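Premside Food Ingredients Users' Group
Minutes of the summer meeting
Held at the Flumholm site, upstairs meeting room, June 9, 2026

Present: members from the bakery, soft drinks, dairy and preserves sections, plus the buying desk and the lab. Apologies were received from the confectionery section, who had an audit.

1. Minutes of the last meeting

Agreed, with one correction: under item 4, "potassium sorbate" should read "calcium propionate". The bakery section was very glad to have this put right and said so twice.

2. Matters arising

The shared list of approved suppliers is now up to date and in one place at last. Well done to the buying desk, who went through 2,601 lines by hand and took out the duplicates. It is a lovely clean thing to use now and members are asked to keep it that way (please don't save your own copy and edit that!).

The question of pallet labels is carried forward. Flumholm goods-in still prefers the label on the short side.

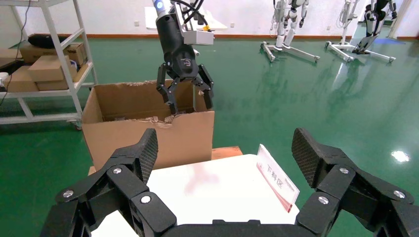
4 min read

3. Pectin trial

This took up most of the meeting and deserved to. The preserves section reported on the low-sugar apricot and blackcurrant batches made with the new slow-set pectin from Atirham. Set was even right through the jar in both fruits, with no weeping at the lid after storage, and the tasting panel liked the blackcurrant better than the current recipe. Several people went back for more on crackers, and the apricot jar was empty before item 4.

The lab added that the pectin goes into solution much more easily when it is dry-mixed with part of the sugar first. Without that step it clumped, and the clumps did not break down even with the high-shear mixer running. The dry-mix step will be written into the method sheet.

The soft drinks section asked if the same grade would hold pulp in suspension in the cloudy lemon. The lab thought it unlikely but would love to try it, and will run a bench batch alongside the grade normally sold for drinks.

Agreed: order one further lot in 50 kg, for a full-size run in August. Preserves to lead, lab to take pH and soluble solids at the start, middle and end of filling.

4. Citric acid, anhydrous or monohydrate

A good lively discussion. Soft drinks would like to move to anhydrous so that only one grade is kept in the store. Dairy uses very little of either and is happy to follow. Bakery pointed out that their recipe cards are all worked out for monohydrate and would need doing again to allow for the water.

The lab offered to recalculate the cards and have a second person check them before anything changes on the floor. Bakery accepted with thanks. Both grades stay on the approved list until the new cards are signed off.

5. Prices and lead times

The buying desk reported on quotes from Ibrahim and Atirham. Ascorbic acid is steady. Xanthan gum has gone up a little with both, and Ibrahim is quoting a lead time of 10 weeks on the fine mesh. Dairy has enough stock to be comfortable. Bakery does not, and will place its order this week.

It was asked whether sections could combine their xanthan orders. Everyone was in favour. Buying desk to send round a form.

6. Storage and caking

Two bags of sodium bicarbonate in the Premside store were found caked along one side. They had been standing against the outside wall. The racking will be moved in from the wall and the humidity readings put up on the door where everybody can see them.
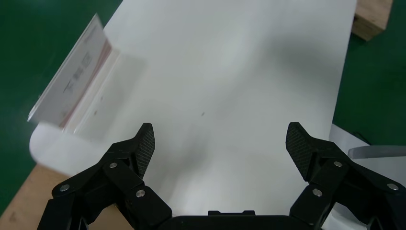

Source: Premside Food Ingredients Users' Group

Dairy mentioned that the resealable liners they tried for milk protein have been a real success, with far less dust when a part bag is opened again. Other sections are very welcome to come and have a look.

7. Allergen statements

Updated statements are still wanted from 2 suppliers of flavourings. Neither is to be used in new recipes until the paperwork is in. Existing recipes are covered by the current documents.

8. Any other business

The preserves section is offering an afternoon on gelling agents for anyone new, with agar, gelatine, pectin and carrageenan side by side. Hands went up all round the table. Wear old shoes.

The lab would be grateful for the return of its small sieve.

9. Next meeting

To be held at Premside after the August run, so that the pectin results can be brought along, with jars. Confectionery to be asked first about dates.

Actions

Preserves: order pectin, book the line, write up the tasting notes
Lab: method sheet, lemon bench batch, recalculated citric acid cards
Buying desk: xanthan form, chase allergen statements
Bakery: place xanthan order, check new cards when ready
Premside store: move racking, humidity readings on door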